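Fladura Case File and Exhibit Tracking for Investigation Teams

Code: FL-28
Supplied by Bulten
Price on application

Fladura is a case file and exhibit register for anti-corruption units, audit offices, public inquiries and the law firms that work with them. It keeps witness statements, bank records, asset schedules and physical exhibits under one case number, and records who opened, moved or copied each item.

The product is sold as a software licence with a matching set of printed stationery. Either can be bought without the other, although most offices take both.

What it does

Each case opens with a cover sheet naming the lead investigator, the panel or court, and the people under inquiry. Allegations are entered one by one, and every document or exhibit is linked to at least one of them. When an allegation is withdrawn, its material stays on file but drops out of the hearing bundle.

Seized assets have their own schedule. It holds land and buildings, vehicles, vessels, cash, jewellery and company shares, with columns for valuation, place of storage, court order and final disposal. A change to a valuation does not overwrite the old figure. Both are kept, with the name of the officer who made the entry.

Hearing bundles are paginated automatically. Late documents can be added with suffix numbers so that pages already read into the record keep their place.

In the box

Software licence for 12 named users
Exhibit labels, numbered, on rolls
Chain of custody forms, three-part, in pads of 67
Tamper-evident bags in two sizes
Printed user guide

Technical details

Runs on the customer's own server or on a hosted service
Works offline for search teams, then updates when back on the network
Import from spreadsheets, scanned PDF and email archives
Languages: English, French and Indonesian
Audit log cannot be edited by any user, including the administrator

Who uses it

The Clostivov municipal audit office moved its open files to Fladura in May. Nikola Vidmar, head of records there, reports that 1,539 exhibits were transferred and that the old paper register was kept as a reference copy.

"The asset schedule is the part we use every day," he says. "The search screen took some getting used to - we asked for a simpler one and it came with the next update."

Training

A one-day course is held at our Pattinasarany office, or at the customer's premises for groups of six or more. It is taught by Fatima Akpan and Gilang Tuhumury. Travel costs are charged separately.

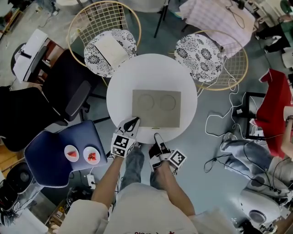
Grey board on a round white table.

Ordering and support

Orders from public bodies need a purchase order number. Delivery of stationery takes about 28 days. Licences are issued once the contract is signed. Labels and bags can be reordered at any time, but opened rolls cannot be returned.

For quotations contact Puspita Santoso in sales. For help with an existing licence contact Anisa Sumampouw on the support desk, and have your licence number ready.

Page updated July 2025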